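Tomel Small Room Speech Set — read me first

Hello, and thanks for taking a look. Tomel is a set of short spoken recordings made with ordinary stage and desk microphones in small, untreated rooms. We put it together because most of the speech we could find to test with was recorded in quiet booths by people who read aloud for a living, and our own work is mostly with village halls, classrooms and shops where somebody has to grab a mic and say that the raffle is starting. If you look after a PA system, write noise reduction software, or just want to hear what two different mics do with the same sentence, you are very welcome here.

What is in it

There are 183 recordings from 14 speakers. Each one is a single announcement or a short reading, and each comes with a plain text transcript and a line of notes. Two microphones were used throughout, a handheld called the Nulum and a gooseneck desk model called the Mac Carthaigh, both plugged into the same small mixer with the tone controls left flat. The speakers were asked to talk the way they would at a real event, so you will get some who swallow the mic and some who hold it down by their belt.

Of the full set, 164 recordings have been checked by a second listener. The rest are perfectly usable, but the transcripts may have a slip or two in them, and they are marked "unchecked" in the notes column.

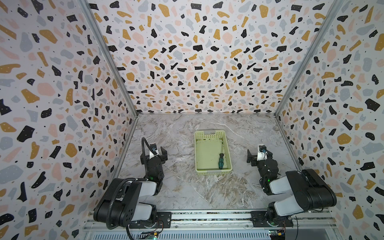

How the files are laid out

Audio is in the folder called takes. Every file is a mono WAV at 48 kHz, 24 bit, and the name gives you the speaker code, then the mic (n or m), then the take. Transcripts live in the folder called words, under the same names with a .txt ending. The notes are one spreadsheet, notes.csv, saved as UTF-8. If your spreadsheet program turns the accented letters into soup, try importing the file instead of double-clicking it. I lost most of a morning to that one.

The columns in notes.csv are speaker, mic, take, distance, room, checked and remarks. Distance is "close", "hand" or "far" and was judged by eye, so please don't treat it as a measurement. Remarks is wherever we put anything that didn't fit, and it is worth reading before you decide a file is broken. Zinash Wako wrote most of them and she has a very good ear for hum.

Levels and noise

We did not normalize anything. Quiet files are quiet and loud files are loud, and a handful clip on the first word. You will also hear the switch on the Nulum now and then, along with handling noise, chairs, and one long stretch of rain on the roof. All of that was left in on purpose, and if you want it gone you will have to trim it yourself — a copy without it would be handy for training and not much use for anything we do.

There is no silence padding either. If your tool needs half a second at each end to settle down, the script pad.py in the extras folder will add it. It was written by Dagim Tamiru and it overwrites files in place, so run it on a copy. Please do run it on a copy!
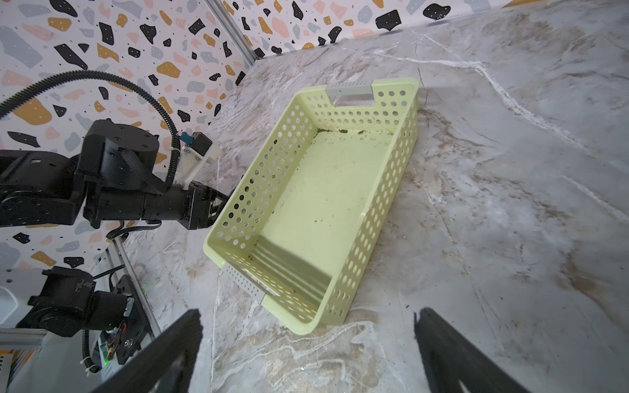
Photo: Araceli Collado

Known problems

Speaker 09 has no "far" takes with the Mac Carthaigh. Speaker 12 reads the parking announcement in a different order from everyone else, and the transcript follows what was said and not what was on the card. Several takes from June have a faint buzz from a bad cable, which we have since replaced, and they are all flagged in remarks.

Using it and giving credit

You can use the set for research, teaching, product testing or plain curiosity. Please don't use it to build a copy of anyone's voice; the speakers agreed to be recorded on that understanding. If you publish something, credit it as "Tomel Small Room Speech Set, Stesance" and drop us a note, as we enjoy seeing where it ends up.

Recording was run by Yeshi Worku. Second listening was by Napaporn Rojanasak. Corrections to transcripts are always welcome, and the easiest way to send one is to give the file name and the line as you hear it.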